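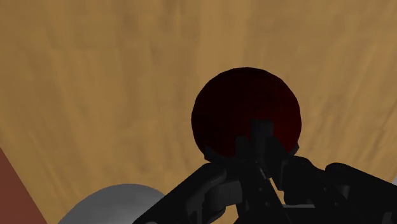 第4章 进口申报模块的设置与首次申报

4.1 适用范围

本章说明如何在 Umow 报关终端中启用进口申报模块、建立收货人档案、录入货物明细,并提交第一票进口申报。出口申报、转关运输和保税仓储分别见第5章至第7章。

本章假定系统管理员已按第3章完成安装,并已为操作员分配“申报员”或“复核员”角色。只有“查询”角色的账号可以打开申报单,不能保存或提交。

4.2 准备资料

开始前请备齐下列资料:

商业发票(须有卖方签章)
装箱单
海运提单或空运单
进口合同或采购订单
原产地证书(申请协定税率时)
许可证件(商品受监管条件限制时)
代理报关委托书(由代理人申报时)

扫描件须为 PDF 格式,每个文件不超过 20 MB。文件名中不得包含斜杠、冒号或星号,否则上传时返回错误代码 806。

4.3 启用模块

1. 以管理员账号登录终端。
2. 打开“系统”>“模块管理”,选中“进口申报”。
3. 输入许可密钥。密钥印在随货的授权函右上角,区分大小写。
4. 点击“验证”。状态栏显示“已授权”后,点击“应用”。
5. 退出登录,再以申报员账号重新登录。

注意:启用过程中请勿关闭终端窗口。中断后模块状态显示为“待定”,需由管理员在“模块管理”中执行“重置”,并从步骤2重新开始。

4.4 建立收货人档案

收货人档案供后续所有申报单调用。同一收货人只建一份档案。

1. 打开“基础资料”>“收货人”,点击“新建”。
2. 输入企业登记名称。名称须与登记证书逐字一致,包括括号和空格。
3. 输入进口商登记编号。系统自动检查校验位,校验失败时输入框变为红色。
4. 输入注册地址和联系人。境外联系人的姓名按护照拼写录入,可使用特殊字母,例如 Gøran Fjeld。
5. 在“缴税方式”中选择“逐票缴纳”或“汇总缴纳”。选择“汇总缴纳”时,必须同时填写担保编号和担保到期日。
6. 上传登记证书扫描件。
7. 点击“保存”,再点击“送审”。

复核员批准后,档案状态由“草稿”变为“有效”。草稿状态的档案不会出现在申报单的下拉列表中。

注意:特殊字母在部分旧式舱单中会被替换为普通字母。若舱单中的联系人写作“Goran”,请在档案的“别名”栏补录该写法,不要修改主姓名。

4.5 录入申报单表头

1. 打开“进口”>“新建申报单”。
2. 在“收货人”栏选择已生效的档案。
3. 输入提单号。如已接入舱单数据,点击“调取舱单”,运输工具名称、航次、件数和毛重将自动填入。
4. 核对自动填入的数据。件数或毛重与装箱单不符时,先联系承运人更正舱单,再继续录入。
5. 选择入境口岸、启运国和贸易方式。
6. 选择贸易术语。选择 FOB 或 EXW 时,“运费”和“保费”两栏为必填;选择 CIF 时,两栏自动锁定。
7. 选择发票币种。汇率由系统按申报日期取值,不能手工修改。
8. 点击“保存表头”。

4.6 录入货物明细

每票申报单最多录入 99 项商品。超过时须拆分为多票,并在“关联单号”栏互相引用。

1. 点击“添加商品项”。
2. 输入商品编码。输入前四位后,系统列出可选编码及其监管条件。
3. 输入商品名称和规格。名称应能说明材质、用途和型号,不接受“配件”“杂货”一类统称。
4. 输入数量和法定计量单位。计量单位与发票不同时,点击“换算”,并保留换算依据。
5. 输入单价。总价由系统计算。
6. 选择原产国。原产国与启运国不同时,界面出现黄色提示,确认无误后点击“继续”。
7. 申请协定税率的,勾选“优惠原产地”,输入原产地证书编号及对应的项号。
8. 对其余商品重复步骤1至步骤7。

商品较多时可使用批量导入。模板位于“工具”>“模板下载”。模板列的顺序不得改动,首行表头不得删除。单个导入文件不得超过大约 3,000 行,行数过多时终端响应明显变慢;导入后仍按每票上限自动分单。

注意:批量导入不检查商品名称的完整性。导入后请逐项打开检查,再进入下一步。

4.7 校验与提交

1. 点击“校验”。结果分为“错误”和“警告”两类。
2. 逐条处理错误。存在错误时,“提交”按钮不可用。
3. 查看警告。保留警告提交时,须在“说明”栏填写理由。
4. 点击“试算税款”,将关税、进口环节税的合计与内部预算核对。
5. 点击“转复核”。录入人和复核人不得为同一账号。
6. 复核员核对单证后点击“提交”,插入签名卡并输入密码。
7. 等待回执。收到“已接收”回执后,记录申报单编号。

当心:连续三次输入错误密码后,签名卡将被锁定。解锁须由持卡人本人向发卡机构办理,终端无法解锁。

当心:提交后申报单即具有法律效力。请勿使用真实签名卡提交练习数据。练习请切换到“培训”环境,界面顶部显示灰色横条。

4.8 回执状态

已接收:数据已进入审核队列,无需操作。
补充单证:在“附件”页上传所需文件,然后点击“重新发送附件”。不要新建申报单。
待缴税:打印缴款通知,或在“支付”页完成电子缴款。
查验:与口岸仓库约定查验时间,并在“查验”页登记到场人员。
放行:打印放行通知,交承运人或仓库提货。
退单:按退单原因修改后重新校验。原编号作废,系统分配新编号。

4.9 更正与撤销

放行前发现错误的,打开申报单,选择“申请更正”,标明原内容、更正内容和理由,并附证明文件。放行后的更正须先取得书面同意,再由复核员在“后续更正”页录入批准编号。

撤销仅适用于尚未缴税且未被通知查验的申报单。撤销申请提交后不能收回。

4.10 常见问题处理

“调取舱单”无返回结果:确认提单号中没有多余空格;使用分提单时,应同时输入总提单号。仍无结果的,确认承运人已传输舱单。

下拉列表中没有收货人:检查档案状态是否为“有效”,以及汇总缴纳担保是否到期。

错误代码 806:文件名含有禁用字符。重命名后再次上传。

试算税款为零:检查商品项是否已保存,以及汇率栏是否为空。

4.11 记录保存

终端在本地保留申报单、附件和回执的副本。请按所在地规定的年限另行备份,备份路径在“系统”>“归档”中设置。归档文件夹不得与 Fotora 扫描软件的输出文件夹相同,否则扫描软件清理临时文件时会一并删除归档。

本章修订:8月18日
技术审核:Gøran Myklebust
下一章:第5章 出口申报模块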